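Nemley デスクマット用クリーナー「Ondico」 500ml

2019年7月6日 入荷しました

お待たせしました、Ondicoの大きいほうです! 前回の入荷分は10月にあっという間になくなってしまって、そのあとずっと「次はいつですか」とメールをいただいていました。やっと棚に並べられて、私がいちばんほっとしています。

中身は机の天板やデスクマットを拭くための水性クリーナーです。泡はほとんど立ちません。布に2、3回シュッとして、そのまま拭くだけ。二度拭きはしなくていいんですが、私は気になる性格なので、最後に乾いた布でもう一回なでています(完全に好みです)。

香りは、うーん、説明がむずかしい。柑橘の皮をむいたときの、あの最初の一瞬だけ、という感じです。拭き終わってお茶をいれるころにはもう消えています。香りつきの洗剤が苦手なうちの家族も、これは文句を言いませんでした。

白い天板を使っている方からのご質問が多いので、少し書いておきますね。白は手あかもコーヒーの輪じみも目立ちます。うちの店の作業机も白で、伝票を書くたびに袖口の黒ずみがつくんです。Ondicoは軽い手あかならすぐ取れます。輪じみは布を湿らせて少し置いてから拭いてください。

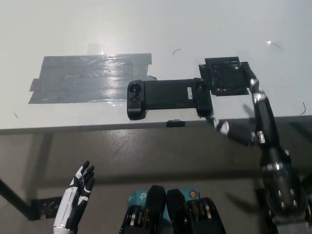 それでも残るのが油性ペン。これは正直、薄くはなっても全部は消えません。前に買ってくださった方から「消えると思っていた」とお叱りを受けたことがあるので、先に書いておきます。テープの糊のベタベタは、残り方によります。新しいものなら取れますが、何年もたって固くなったものには、同じNemleyのシール用リムーバー「Lo」のほうが向いています。

使えないのは、無塗装の木、革、それからスマホやモニターの画面です。塗装した木は、目立たないところで試してからにしてください。

ボトルは前のものより首が少し太くなりました。握りやすいけれど、引き出しの浅い机だと寝かせて入れることになるかも。ノズルは右に回すと閉まります。開けたまま倒すとじわっと漏れるので(私はやりました)、使ったら閉めてくださいね。

内容量:500ml
価格:984円(税込)
詰め替え:なし
香り:シトラス
付属品:Kasellの拭き取りクロス1枚
在庫:59本

クロスは洗濯機で洗えます。柔軟剤を入れると水を吸わなくなるので、入れずにどうぞ。

7本以上まとめてほしいという会社の方は、カートに入れる前にお問い合わせフォームからご連絡ください。箱の都合で送料が変わります。小さいボトルも引き続き扱っていますが、クロスはつきません。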